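# The halving trick (or how to find anything fast)

I'm thinking of a whole number between 1 and 2000. You get to guess, and after each guess I'll tell you "too high", "too low" or "got it". How many guesses do you reckon you'd need?
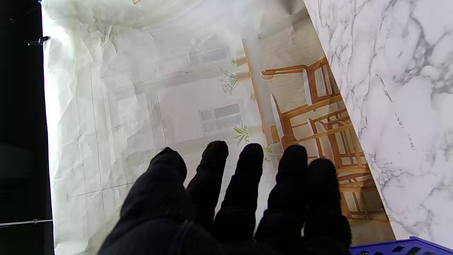

Surely you'd need hundreds, one reader wrote back when I asked this last time, unless you got really lucky, and then it's only luck and doesn't count as maths.

Fair point about luck! If you start at 1, then try 2, then 3, you could be at it until dinner. And if you just shout out your favourite numbers you might get it first go, or you might never get it at all. So let's leave luck out of it and use a method.

## Start in the middle

My secret number is 1472, but pretend you don't know that yet.

Your first guess is 1000. I say "too low". Now look at what you've done with one little guess – you've chucked out every number from 1 to 1000. All of them, gone!

What's left is 1001 to 2000, so you go for the middle again, or close enough to it. The whole game goes like this:

| Guess | What I say | What's left |
|---|---|---|
| 1000 | too low | 1001 to 2000 |
| 1500 | too high | 1001 to 1499 |
| 1250 | too low | 1251 to 1499 |
| 1375 | too low | 1376 to 1499 |
| 1437 | too low | 1438 to 1499 |
| 1468 | too low | 1469 to 1499 |
| 1484 | too high | 1469 to 1483 |
| 1476 | too high | 1469 to 1475 |
| 1472 | got it! | |

Nine guesses. I still get a bit excited when I see that, and I've played it a lot.

Sometimes there isn't a perfect middle. Halfway between 1376 and 1499 is 1437 and a half, and I only allow whole numbers in this game, so I rounded down. You could round up if you like. It won't hurt.

## What if I'd picked a nastier number?

Some numbers take a bit longer than others. But if the secret number is somewhere from 1 to 1000, you'll need up to 10 guesses, as long as you stick to the method. Try to catch it out if you don't believe me. I tried for ages.

You can see why by counting doubles. With one guess you can be sure of finding the answer when there's only one number to choose from. With two guesses you can handle three numbers (guess the middle one, and then you know which side to go). With three guesses you can handle seven, and with four you can handle 15. Each time you double the last answer and add one:

1, 3, 7, 15, 31, 63, 127, 255, 511, 1023

Count along and the tenth one is 1023, so a thousand numbers fit inside with a few to spare. One more guess takes you to 2047, and that covers our first game. Double the size of the pile and you only need one extra guess!

## It works on words too

Say you've got a long list of towns in alphabetical order, and you want to know if Radebe is on it. Open the list in the middle. You land on Gralline. R comes after G, so you can forget the whole first half, with Drukby and all its friends. Go to the middle of the second half and maybe you hit Vorar. Too far, so go back a bit. Keep going and you'll either land on Radebe or run out of places where it could be hiding.

There's one catch, and it's a big one. The list has to be in order. If the towns are all jumbled up, landing on Gralline tells you nothing about where Radebe is, and you're stuck reading the lot.

## Hunting for a number that isn't whole

This is my favourite bit. What number, times itself, makes 10?

It can't be 3, because 3 × 3 is only 9. It can't be 4, because 4 × 4 is 16. So it's hiding somewhere in between, and we can halve the gap just like before. (Grab a calculator for this part, I did.)

- 3.5 × 3.5 = 12.25, too high
- 3.25 × 3.25 = 10.5625, too high
- 3.125 × 3.125 = 9.765625, too low

Now we know it's between 3.125 and 3.25. You can keep squeezing for as long as you want, and the gap gets half as big every time. You'll never land exactly on it, though – the decimals for this number go on forever without settling into a repeating pattern. You just decide when you're close enough and stop. Grown-up mathematicians do that too, and they call this way of hunting the bisection method. "Bisect" means cut in two.

## Your turn

Play the game with someone at home, and let them pick the number first. Write down what's left after every guess or you'll lose track (I always do around the sixth one).

Then have a go at this: what number, times itself, makes 20? Start by finding the two whole numbers it's stuck between, and halve the gap four times.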